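Ticket: Brandy cherry jam won't set in the Atinero cooker
Opened by: Hedvig Ekström
Picked up by: Otis Schumacher, Nesora recipe help desk
Status: Solved

Hedvig wrote:
Hi all! I love your summer cherry jam (the one with the splash of brandy at the end) and I've made it on the stove for years. This time I used the jam program on my Atinero and got syrup. Very tasty syrup, but it runs right off the spoon. Same fruit, same sugar, same brand of pectin. I did double the batch — could that be it?
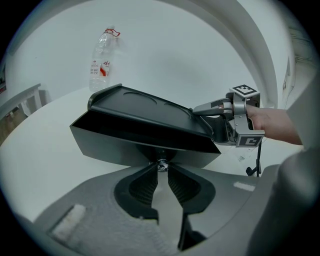 Page last changed: 16/02/2023

Otis replied:
Great recipe to be making, and yes, I'd look at the double batch first! A deep pot of fruit takes much longer to lose its water, and the jam program stops on a timer. Can you tell me three things: what temperature the jam reached, when the brandy went in, and whether the cherries were fresh or frozen?

Hedvig wrote:
Frozen, from May last year, picked at my cousin's place in Åberg. Brandy went in at the start with the sugar (I know, the recipe says the end, I got excited). No idea on temperature. I'll borrow a thermometer and try again.

Log, try 1: single batch, cherries thawed and drained, brandy at the end. Program ran to the finish and the display said 67 minutes. Thermometer read 201 F. Thicker, still no set on the cold plate.

Otis replied:
Now we're getting somewhere! 201 is too low for this one. You want 220 F at sea level. Keep the lid off for the whole boil — the steam has to go somewhere — and switch to the manual setting so the timer doesn't cut you short. Are you up high at all?

Hedvig wrote:
Ha, yes! Wastudness is at 3,845 feet. I never thought of that. But then why did the stove always work?
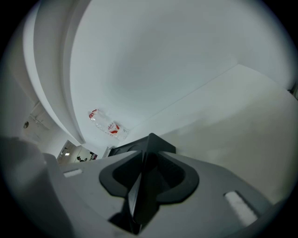

Gripper from below

Otis replied:
My guess is your wide stove pan was boiling off water so fast that you got there by eye without checking. At your height, aim for a little over 212 F. Test a spoonful on a plate from the freezer and push it with your finger. If it wrinkles, you're done.

Log, try 2: single batch, lid off, manual setting, stirred the whole time. Reached 213 F. Took it off the heat, stirred in the brandy, waited five minutes, filled the jars. Plate test wrinkled beautifully!!

Hedvig wrote:
It set! Soft, shiny, and you can really taste the brandy now. Can I save the syrup from the first round?

Otis replied:
Wonderful news! You can reboil it in single batches the same way, with a squeeze of lemon, or keep it in the fridge and pour it over ice cream. I'd be tempted by the ice cream. I've asked Birger Torvik to add a line on altitude to the recipe card.

Closed by Otis Schumacher.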